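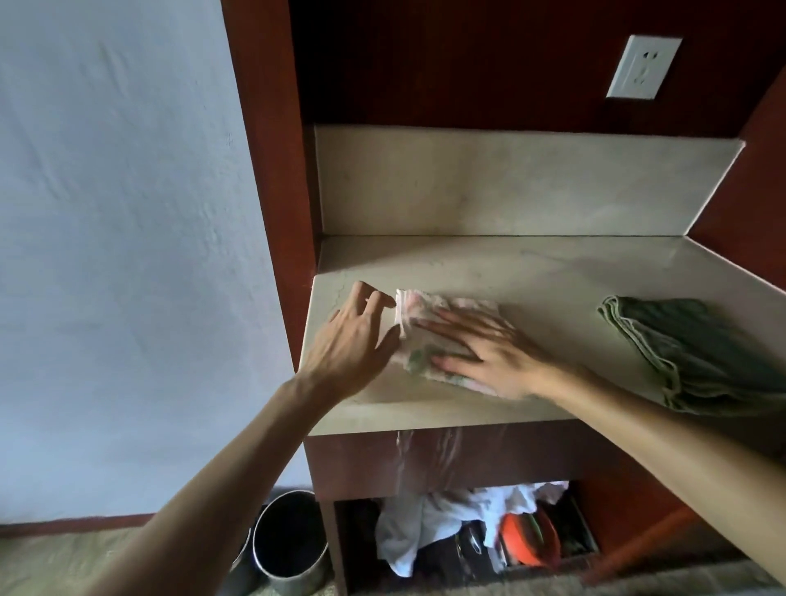 Folding towels at a stone-like countertop.

Esgate Completes Bench Testing of the Dradus Charge Controller
February 24, 2020
By Lụa Lý

Esgate has completed bench testing of Dradus, a charge controller for small backup power supplies. The work was carried out at the company's Lenihan laboratory and covered 434 charge and discharge cycles on sealed lead-acid batteries.

Dradus regulates the voltage and current supplied to a battery after a power outage. Many backup units apply the same charging voltage in all conditions, which can shorten battery life in warm rooms. The new controller reads the temperature at the battery terminal and lowers the charging voltage as the temperature rises. 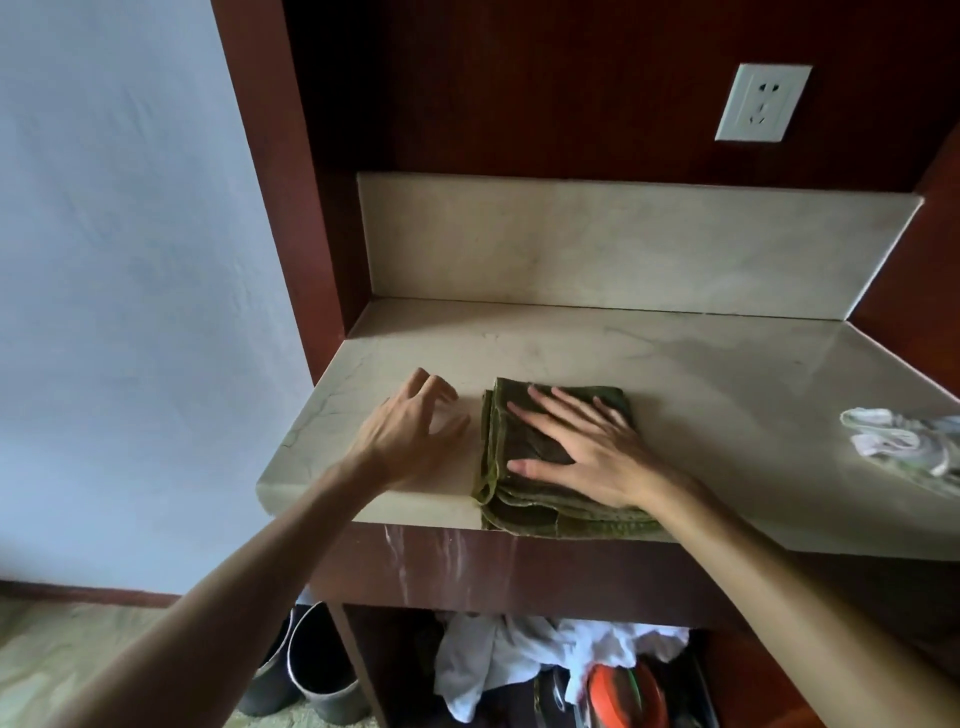

During the tests, the output voltage remained within the limits set in the design specification. One fault was recorded. A connector on the sensor cable worked loose under vibration, and the part has been replaced with a locking type. The revised cable will be fitted to all 11 units in the pilot series.

The first five units have been assigned to Hutov, where they will be installed in telephone exchange cabinets. Site staff will record battery temperature and charging current until September, and the results will decide the final firmware settings. 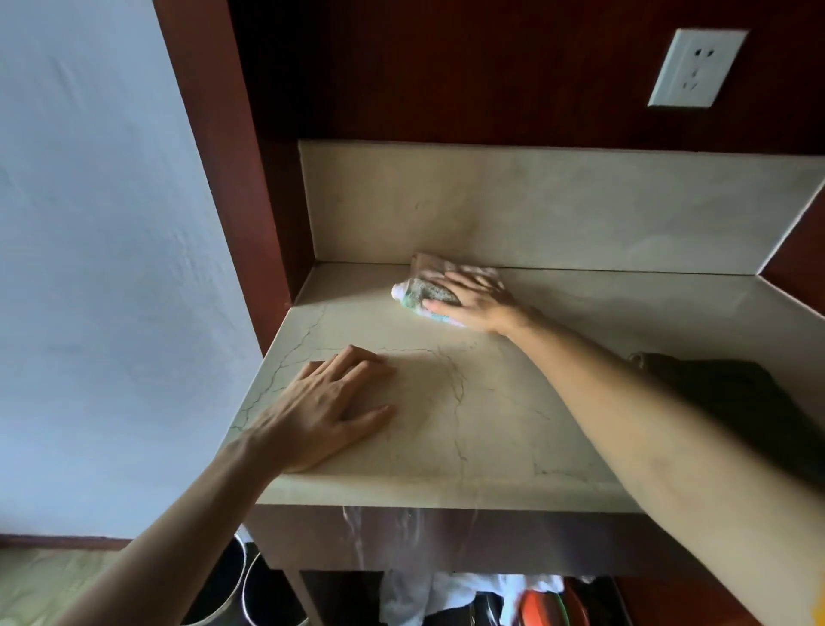
Rodrigo Vidal asked that the controller also report the age of the battery, as service crews in the field often find no installation date on the case. The request has been accepted for the next firmware release.

Production of some 100 units is planned once the pilot is complete. Installation manuals are available from the Esgate technical office on request.

Contact | Copyright 2020 Esgate. All rights reserved. | Back to top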